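Moving my mother's paperwork out of the house in Flundton took most of September. I had planned on a long weekend. The house sold faster than we expected, and the buyers wanted to be in before the heating season, so the paper had to be dealt with along with everything else.

There were 35 folders in the hall closet and more in the garage. My parents kept every electric bill, every bank statement and the warranty for every appliance they ever owned, including a Duan dishwasher that left the house before I finished high school. The folders were labeled, but the labels had stopped matching the contents years ago. The one marked "Roof" had vet bills in it.

## What I kept

I read a lot of advice on how long to keep things and most of it disagreed. In the end I kept nine years of tax returns, anything to do with the deed, the insurance policies that were still active, and medical records. Birth and marriage certificates went into a fireproof box that I drove back to Iltbridge myself. I didn't want those on the moving truck.

I also kept some things with no practical use: the receipt for the piano, a letter from the water company apologizing for a burst main, and my father's mileage log from his years driving to the plant in Humberg. He wrote down the odometer every morning in pencil. I read two months of it standing in the garage – longer than I'd spent on any of the tax returns.

## Scanning

I scanned 300 pages on a flatbed scanner before I gave up and bought one with a feeder. I should have bought it first. The feeder jams on anything that has been folded in thirds, so old letters still have to go on the glass. Staples have to come out too, and I now own a good staple remover.

File names matter more than folders. I use the year, then the company, then one word for what it is. If I can't think of the one word, I probably don't need the page.

## Getting rid of the rest

The town has a shredding day, but it's in the spring. The office supply store charges by the pound. I did a bit of both kinds of math and decided to do anything with an account number at home and put everything else in recycling – envelopes, inserts, and catalogs.

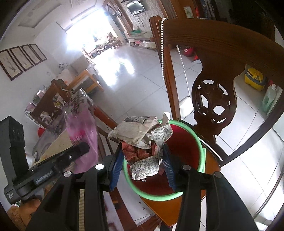

## Still to do

The photographs are next. There are at least 1000 of them, mostly loose, mostly without names on the back. My aunt can identify the older ones, so I'm taking a box to her place next month and bringing a soft pencil.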